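仿真厨房里加"腕部视角随机倾斜"到底有没有用？复现贴

版块：操作与抓取 ＞ 仿真到实机

楼主 锅底捞针
发表于 2023年3月25日

先说结论免得大家翻到底：我复现了Bennani那套"只给腕部相机加滚转扰动"的训练方法，涨点是涨了，涨得让我不太敢写进周报。

背景交代一下。方法本身三句话能讲完：外部相机不动，腕部相机的外参在每条轨迹开始时随机转一个角度，策略网络拿不到这个角度，只能自己从画面里悟。作者Treasa Mac an tSaoi的说法是，这样能逼网络去看锅沿和夹爪的相对关系，别老盯着台面那条横线当水平仪用。

我的设置：Altow仿真器，厨房场景，任务是把空锅从右边灶眼挪到左边灶眼。每组170条演示，训到收敛，测50次。不加扰动的基线成功27次，加了扰动的成功38次。测试时相机是正的。对，正的。训练时歪着看世界，考试时摆正了反而考得更好，我家孩子写作业也是这个姿势，成绩没见这样。

贴一张训练集里的腕部画面，大家感受一下网络每天在看什么。

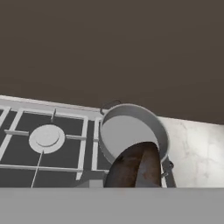

图1 腕部视角，渲染图。左边是空着的炉头，手指已经伸进锅口。

我第一次看这批数据的时候以为外参写错了，查了一下午，没写错，它就长这样。灶台后沿那道白边一路往下斜，底下夹爪外壳那条灰边倒是端端正正，毕竟相机跟它是一家的。

欢迎拍砖，砖请自备。

2楼 半径不够
沙发。楼主你这11次的差距，种子跑了几个？

3楼 锅底捞针（楼主）
回2楼：4个。上面写的是其中中间偏好的一个。好吧，是第二好的。

4楼 半径不够
我就知道。"中间偏好"这个统计量建议申请专利。
50次测试，27对38，单看一个种子我勉强信一半。你把四个种子都列出来，我再决定要不要信另一半。

5楼 锅底捞针（楼主）
列就列。
基线：27、31、24、29
加扰动：38、33、39、30
最后那个30我盯了很久，它也盯着我。

6楼 柜门恐惧症
四对三个明显高，一个基本打平，已经比我们组去年交的东西体面多了。
不过我有不同意见，我觉得这跟"学会看相对关系"没什么关系，就是普通的数据增强。你把图随机裁一裁、转一转，八成也能涨这么多。论文里那段机理解释写得很美，美得像事后写的。

7楼 Tretevton打工人
不同意楼上。转图和转相机是两码事。转图是整张画面一起转，夹爪外壳也跟着歪；转相机要看你转的是哪一段，楼主图里底下那条灰边是水平的，背后的灶台是斜的，说明相机和夹爪之间没动，动的是它们俩跟场景之间的姿态。
等等，那这就不是论文里说的那种扰动了吧？

8楼 锅底捞针（楼主）
……
我去看一眼代码。

9楼 柜门恐惧症
前排出售瓜子。

10楼 三号灶台
趁楼主看代码，插一句别的。这图里我更在意手指的贴图，斑斑驳驳一片深褐，像在海里泡过。锅、炉架、炉头倒全是浅灰。网络找手指基本等于白送分，换到实机上手指是浅灰的话，你这38还剩几个？

11楼 半径不够
楼上说到点子上了。灰锅灰架子，手指是深褐色的，这哪是学相对关系，这是学"深色的东西往浅色的圈里凑"。

12楼 Tretevton打工人
那也算一种相对关系嘛（狗头）

13楼 锅底捞针（楼主）
看完了，回来自首。
7楼说得对。我把旋转加在了末端坐标系上，没加在相机坐标系上，所以每条轨迹开始时是整只手连相机一起歪过去，夹爪和相机的关系纹丝不动。换句话说，我复现的不是Bennani的方法，是我自己的一个bug，效果还挺好。
演示是脚本规划器生成的，起始姿态歪了它也照样规划，所以一路没报错。我宁可它报个错。

14楼 柜门恐惧症
恭喜，你发明了"初始姿态随机化"。这东西大家用了好多年了。

15楼 半径不够
那涨点就好解释了：起始姿态覆盖得宽，策略中途跑偏了也见过类似的画面，知道怎么往回找。跟视角鲁棒性关系不大。

16楼 Tretevton打工人
我倒觉得不能全归给这个。手歪了，画面也跟着歪，两件事在楼主的数据里是绑在一起的，光看成功率拆不开。至少要补两组：一组只转相机，一组手歪但用外部相机。

17楼 三号灶台
再补一组换手指颜色的，谢谢。

18楼 锅底捞针（楼主）
三组都记下了。每组4个种子，我这边一张卡，一个种子要跑8小时，你们算算我哪天能下班。
只转相机那组今晚先挂上。标题我就不改了，版规说改标题要写理由，我不想写。

19楼 柜门恐惧症
机理那部分我保留意见。如果只转相机那组也能到35以上，我回来道歉，用正楷。

20楼 Ivham路过
弱弱问一句，只转相机的话，夹爪外壳在画面里也会跟着斜过来吧？那靠画面底边当参照的网络是不是会先崩？我们之前在抽屉任务上试过，转角一大，前面一段训练损失很难看，后来是从小角度慢慢加上去的。

21楼 锅底捞针（楼主）
回20楼：感谢，这条有用。已经挂上去的那个是一步到位的大角度。
我去把它停了。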